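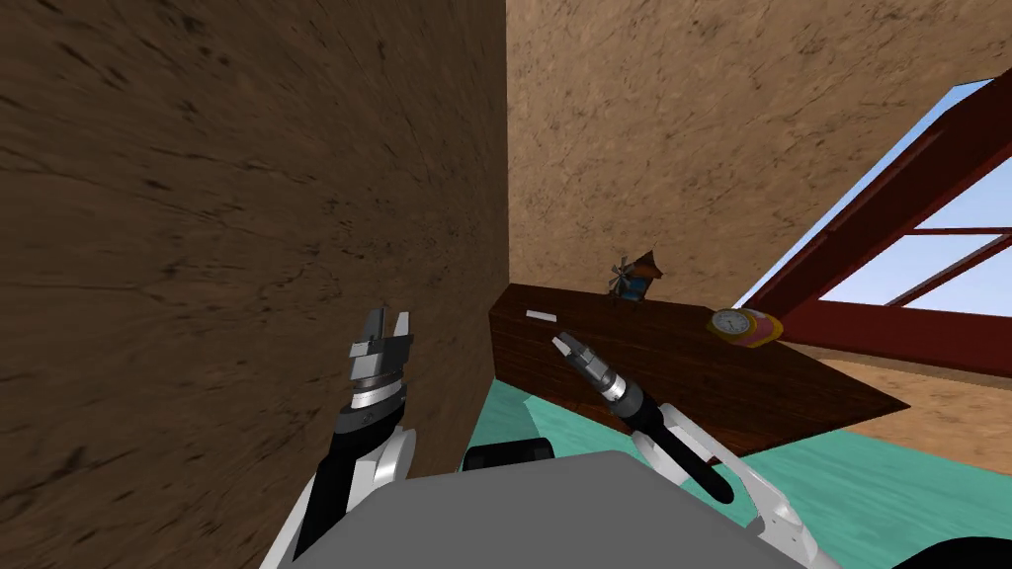 Gwenllian Hughes wrote in to say she ran her Gonby through the whole of December, never once had to empty the tank, and would like to know whether the thing does anything. Fair question. The leaflet in the box says it "cares for your air", which tells you very little, so this section was rewritten on Feb 27, 2025 with her letter to hand.

4. Setting up the dehumidifier

4.1 Before you switch on

1. Stand the unit upright for 9 hours before first use. The leaflet says it can go straight on. We would wait, as you can't know how it travelled.
2. Take the tape off the tank float. It is clear tape and easy to miss. With the float stuck down the unit will carry on past full and wet your floor.
3. Leave 30 cm free on every side. The leaflet shows it tucked in a corner behind an armchair. Ignore that drawing.
4. Plug into a wall socket. Do not use an extension lead.

Caution: the tank is not drinking water, whatever you may have read about "pure condensate". Do not give it to pets.

4.2 Choosing a setting

1. Press MODE until the figure on the display flashes.
2. Set the target to 54 per cent. Lower settings sound better and cost more.
3. Shut the windows and the door to the room.
4. Leave it for a full day before you judge it.

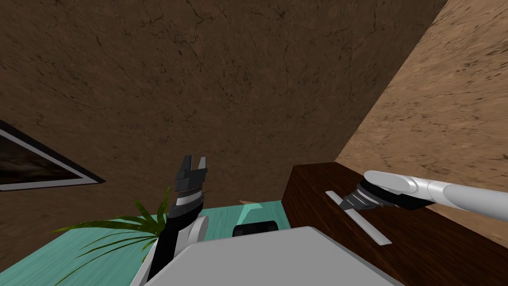

5. Compare the display with a separate humidity gauge placed well away from the air outlet. The built-in sensor sits next to the fan and reads the air the unit has just dried, so it tends to flatter itself. If the two disagree, trust the gauge.

Note: the AUTO setting is said to learn your habits. We have seen no sign of this. It appears to switch off at a fixed level and on again a little above it.

4.3 If the tank stays empty

An empty tank can mean a dry room, a cold room or a faulty unit. Check in this order.

1. Read the gauge. If it is already below your target, the unit has nothing to do. Turn it off and save the money.
2. Feel the room. This type of machine collects very little in the cold, and an unheated spare room in winter is a poor test of it.
3. Listen for the compressor — a low hum under the fan noise. Fan but no hum, with the gauge well above target, means a repair.

4.4 Filter

Wash the filter in lukewarm water after every 2000 hours of running, or sooner if it looks grey. Let it dry fully before refitting. The Zisberg scented filter also fits, but we can't find any claim on its packet that has been tested.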